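Zarent Automation Support Portal
Case 303 – Gripper evaluation, bin picking cell
Product line: Ollovum two-finger gripper, compared with Devley vacuum gripper
Status: Closed
Priority: Normal
Opened: 3 January 2025
Case owner: Beverley Tipoki, Applications Support
Site: Bañuelos test hall

Summary of request

The customer is evaluating two grippers on a KUKA arm for the picking of rectangular blocks from an open metal bin. The Ollovum two-finger gripper is reported to release or miss blocks that lie close to a bin wall. The same program is reported to perform acceptably when a block lies in the open area of the floor. The customer requests assistance in determining whether the fault lies with the gripper, the arm, the camera or the cell controller, and asks that a recommendation be issued before the comparison with the Devley vacuum gripper is completed.

Information supplied by the customer

The bin is picked from above. Block positions are obtained from a fixed camera and passed to the cell controller, which selects a block and computes the approach. The gripper closes on the long sides of the block. Grip force is set in the gripper configuration page and was left at the factory value for all runs prior to this case. No collision stop has been recorded by the arm. The controller log shows "grip confirmed" on a number of cycles in which no block arrived at the drop point.

Entry 1 – Applications Support

The customer was asked to confirm the firmware revision of the gripper, the payload data entered in the arm controller, and the finger type installed. The customer was further asked to repeat the test with the bin clamped and with no change to any other setting, so that movement of the bin could be excluded.

Entry 2 – Customer

Firmware is current. Payload data had been carried over from the previous tool and did not match the Ollovum gripper. It has been corrected. The bin is now clamped. A run of 40 cycles was carried out after these changes, with 18 failed picks. The failures are of two kinds: the fingers close above the block, or the block is lifted and then turns in the fingers and drops.

Entry 3 – Applications Support

The correction of the payload data is noted and should be retained. It is not expected to account for either kind of failure on its own. Please provide a view of the cell during the approach, with the bin floor and the tool both visible, and state which lighting is in use.

Entry 4 – Customer

The requested view is attached. Overhead hall lighting only. No local lamp is fitted. Three red and three dark green blocks are in the bin, as in every run.

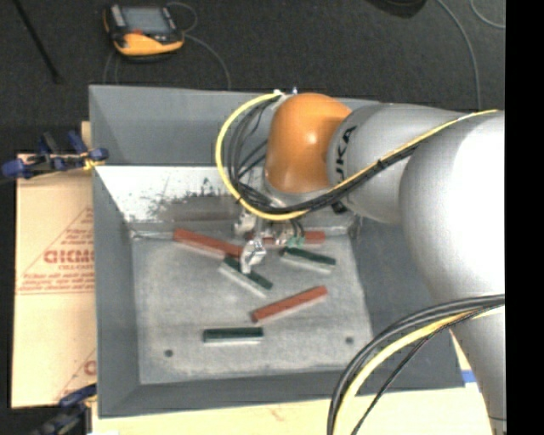 Photo: Bañuelos test hall / Zarent case file 303, attachment to entry 4

Entry 5 – Applications Support

The attachment has been reviewed and the following observations are recorded.

a) Reflection. There is a bright, whitish reflective area at the back of the bin, with dark scuffs and speckles across it. Surfaces of this kind may return unreliable depth values, and the rear red block lies against the back edge. The customer is asked to export the depth data for that region.

b) Block spacing. The green block under the gripper has its upper left end almost touching the long red block. Finger clearance at that end is a possible cause of contact during closing. The controller should be set to reject any grasp in which a finger would enter a gap narrower than the finger itself.

c) Cables. The yellow cable and the black bundle run in wide loops beside the orange joint and down past the level of the tool. No fault is identified in the attachment, but the loops should be checked for drag through the full range of wrist rotation. A cable that pulls on the wrist at one end of its travel can shift the tool point by a small amount.

d) Color. Red and dark green blocks are both presented against a mottled light gray floor. Color contrast is considered sufficient and no action is requested.

Entry 6 – Customer

Depth data exported. The region in front of the back wall contains missing values and several patches reported as higher than the floor. Blocks near that wall are placed too high by the camera software, and this agrees with the cycles in which the fingers close above the block. Cable drag was checked by hand with the arm at reduced speed. None was found, although one tie was moved to give more slack.

Entry 7 – Applications Support

The first kind of failure is accordingly assigned to the camera and not to the gripper. Please take the following steps in the order given.

1. Shorten the camera exposure until the bright area at the back is no longer saturated.
2. Enter the bin floor as a fixed plane in the camera software and discard depth values that disagree with it.
3. Raise the grip force by one step.
4. Enable the finger position check, so that "grip confirmed" is issued only when the fingers stop at block width.
5. Repeat the run with the same blocks.

Step 4 concerns the false confirmations. In the factory setting, the confirmation is based on motor current alone, and fully closed fingers produce the same signal as a held block.

Entry 8 – Customer

All steps completed. In a further 40 cycles there were five failed picks. Each was correctly reported by the controller, and the cell went on to the next block without operator action. All five involved a block whose end was close to a neighbor. The grasp rejection described in entry 5 had not yet been enabled.

Entry 9 – Applications Support

Please enable grasp rejection and retain the new exposure and floor plane for the Devley runs. Results obtained with the Devley gripper under the earlier camera settings should not be placed beside the present figures. The vacuum gripper depends on the same height data, and the two sets would not be comparable.

Entry 10 – Customer

Agreed. The earlier Devley results have been withdrawn from the comparison sheet and will be repeated. The case may be closed.

Resolution

Camera settings corrected, finger position check enabled, payload data corrected. No hardware was replaced. The Ollovum gripper remains under evaluation at the site. Questions on the repeated Devley runs should be submitted as a new case, with reference to this one.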